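Robotic Handling Systems
Unit 6 Course Notes: Two-Gripper Lifts, Slip and Release Faults
Issued 29 April 2018
Pumedton campus. To be read before the second laboratory session.

6.1 Purpose of these notes

These notes accompany the lecture on faults in shared lifts, meaning any lift in which two grippers hold one object. Students will already be familiar with single-gripper picking from Unit 4 and with the force diagrams in Unit 5. The material here deals with what happens when two sets of fingers act on the same object and one of them does something the other does not expect.

The principal case is the Sengar container drop, which was recorded during demonstration work for this course and has since been used in the assessment. Students are expected to know the order of events and to be able to separate the immediate cause from the contributing causes.

6.2 Terms used

Lead gripper. The gripper that sets the pace of the lift. In hand-held work, the lead is the operator who calls the movement.

Support gripper. The second gripper, which matches the lead and carries its share of the load.

Slip. Movement of the object relative to the fingertips while the fingers remain closed.

Early release. Opening of one gripper before the object is resting on a surface.

Load transfer. The sudden shift of weight to one gripper when the other slips or releases. Most drops in this unit are load transfer failures, whatever started them.

6.3 The Sengar container drop

The task was to lift a clear plastic food container from a table, carry it a short distance and set it down. Two operators each held a gripper. The course names this exercise Sengar, and the same name is used in the log sheets. The grippers recorded finger opening and grip effort, and the records were kept in the Perkov logging program used elsewhere in the unit.

Both operators had completed the single-gripper exercise. The container was empty, and the lid was latched. The combined attempt was considered low risk, and the supervisor's checklist was shortened accordingly. This decision is discussed in 6.5.

The approach for a Sengar lift is made with both grippers open. The fingers are brought to the container from different sides, and neither operator closes until the lead has called ready. The positions at this stage largely determine whether the lift will be level. 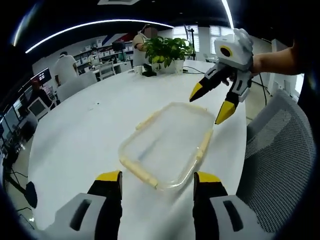 Figure 6.1. Approach to the container with two hand-held grippers, one at the near side and one at the upper right corner.

Students should study the contact points in Figure 6.1 before reading further. A corner grip gives the fingers little flat surface to bear on. It also places the support gripper well away from the line between the lead gripper and the centre of the container, so that any difference in lifting speed will twist the load.

On the attempt in question, the container left the table and rose to a height of 28 cm. The support gripper then slipped along the lid edge. Its operator felt the movement and squeezed harder, which increased the grip effort but did not stop the slip. The fingertips came off the corner, the full weight passed to the lead gripper, and the container rotated downward and fell. It struck the edge of the table and then the floor. The lid cracked at one latch. There were no injuries.

6.4 What the log showed

The Perkov record was examined the following day. Three findings are relevant.

First, the two grippers had not closed together. The lead gripper closed on the call, and the support gripper closed late. During that interval the lead had already begun to lift, and the container was tilted before the second grip was complete.

Second, grip effort on the support gripper rose steadily through the lift while its finger opening became smaller. On a rigid object held squarely, the opening should stay constant once contact is made. A falling value means that the fingers are sliding toward a narrower part of the object or that the object is deforming. In either case the lift should be halted.

Third, the slip warning had been raised and had not been noticed. The warning appeared on a monitor that neither operator was facing. There was no audible signal.

6.5 Causes

The immediate cause was loss of grip at the corner of the container.

The contributing causes were as follows.

The contact points were chosen for ease of reach. Each operator stood where it was comfortable to stand, and the grips followed from that.

The call was ambiguous. The word "ready" was used both to ask a question and to give the instruction to close.

The warning depended on someone watching a screen. An operator whose attention is on the fingertips cannot be expected to do this.

The checklist had been shortened. The omitted items included the test lift, in which the object is raised slightly, held still and lowered before the full movement is attempted. It is the view of the teaching staff that a test lift would have shown the tilt.

It should be noted that squeezing harder was a reasonable reaction. Operators are taught in Unit 4 that more effort will usually stop a slip, and with a single gripper on a flat-sided object this is often so. On a corner, added effort can push the object out of the fingers. Unit 4 will be amended.

6.6 Revised procedure for shared lifts

The following applies to all laboratory sessions from May onward, including sessions on the fixed Tenia cell.

1. Agree on the lead and support roles before either gripper is picked up.
2. Clear the path between the pick point and the set-down point. Check the floor for cables where an operator will step.
3. Place the grippers on opposite sides of the object. Corner grips require the supervisor's approval.
4. Use the calls "close", "lift", "lower" and "open". Do not use "ready" as an instruction.
5. Carry out a test lift and hold for 2 seconds.
6. If either operator feels movement at the fingertips, that operator calls "lower". The lead must obey the call – it is not open to discussion during the lift.
7. Neither gripper opens until the object is resting on the surface and the lead has called "open".

Hands are to be kept out from under the load at all times. An operator must not reach for a falling object. The containers used in this unit are inexpensive and will be replaced.

6.7 Reporting

Any drop, slip warning or early release is to be entered on the fault sheet before the next attempt is made. The entry should state the object, the contact points, the call in use and what each operator felt. Log files must be saved under the session number and must not be overwritten, including files from attempts that were abandoned.

6.8 Preparation for the laboratory session

Students will work in pairs and will complete 18 shared lifts, changing roles halfway through. Before attending, each student should sketch the forces on a rectangular container for an opposite-side grip and for a grip of the kind shown in Figure 6.1, and mark on each sketch the direction in which the container would turn if the support gripper let go.

Written answers to the following are due at the start of the session.

(i) Explain why a falling finger opening during a lift is a stronger sign of trouble than rising grip effort alone.

(ii) Propose a slip warning that does not depend on sight. State one condition in which it might fail.

(iii) The lead gripper in the Sengar drop kept its hold while the container rotated. Discuss whether the lead operator should have released, and at what height your answer would change.

Closed shoes and safety glasses are required. Students who have not signed the Unit 4 equipment form will not be permitted to handle the grippers.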